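Search this repository
Go to file

# tullska

Saved searches, hashtags and lists from your social accounts, pulled down to plain text so you can grep them. Plus a small sample set to try it on (see Data).

Started as a script Josué Macedo wrote to stop losing threads. Now it's a slightly bigger script.

## What it does

- takes an account export (the zip you ask the site for) and unpacks posts, replies and bookmarks
- builds an index by author, hashtag, date, language
- runs queries against the index, offline
- writes results to CSV or JSON lines

No scraping. No API keys. If it isn't in your export it isn't in the index.

## Install

 pip install -r requirements.txt
 python setup_index.py --in export.zip --out ./idx

Python 3.10 or newer. Works on Linux and Mac. Windows mostly works, paths with spaces don't, see Known problems.

## Queries

Same idea as the search operators you already know, fewer of them.

| operator | does |
|---|---|
| `from:name` | posts by one account |
| `to:name` | replies to that account |
| `#tag` | hashtag, case ignored |
| `"two words"` | exact phrase |
| `-word` | leave out |
| `since:` / `until:` | dates, year-month-day |
| `has:photo` | only posts with a picture attached |
| `lang:pt` | langauge code |

Combine with spaces. OR has to be in capitals. Brackets not supported yet, Ifeanyi has a branch with them half working.

 python q.py 'from:siludstead #harvest -raffle' --limit 10

Default limit is 2000 rows. Set `--limit 0` for everything, and go make a coffee.

## Data

`sample/` has 2258 posts from the Siludstead community account and its regulars, all shared with permission. English and Portuguese. Picked and cleaned by Lucimara Damasceno and Janaína Magalhães.

Fields:

- `id` – our own number, not the site's
- `author` – handle, swapped for a made-up one unless the person said otherwise
- `text` – as posted, links cut out
- `tags` – list, lower case
- `lang` – set by hand for the sample, guessed for your own exports
- `photo` – file name or blank
- `reply_to` – id or blank

Posts were labelled by 2 people. Where they disagreed Lucimara had the final say. Labels are topic only (events, for sale, wanted, chat, other). No sentiment, please stop asking.

Photos live in `sample/photos/`, shrunk to keep the download small. They carry the same licence as the text.

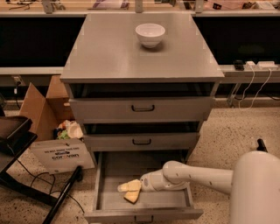 *Grey drawer cabinet, white bowl on top. Topic: for sale.*

## Not good for

- measuring what "people" think about anything. One town, one account, its regulars
- training a spam filter, the spam was taken out before we got to it
- anything live. It's an archive, it doesn't update

## Known problems

- emoji in hashtags split the tag in two
- `until:` leaves out the day you name. Should include it. Fix is waiting on Detlef Lammers to review
- very long threads come back in the wrong order if two replies share a timestamp
- Windows paths with spaces, use quotes and hope, or move the folder
- the colours in terminal output are unreadable on a white background, use `--plain`

## Changes

- April: `has:photo` added, Reisinger tokeniser dropped, index is smaller now
- before that: see the commit log, sorry

## Contributing

Open an issue first. Small pull requests get looked at on Tuesday, big ones when someone has the time. Run `make test` before you send anyhting. Tests need the sample folder in place.

## Licence

Code MIT. Sample data CC BY-NC, credit "Westach / Siludstead sample". To have a post removed, email the address in MAINTAINERS and give the `id`.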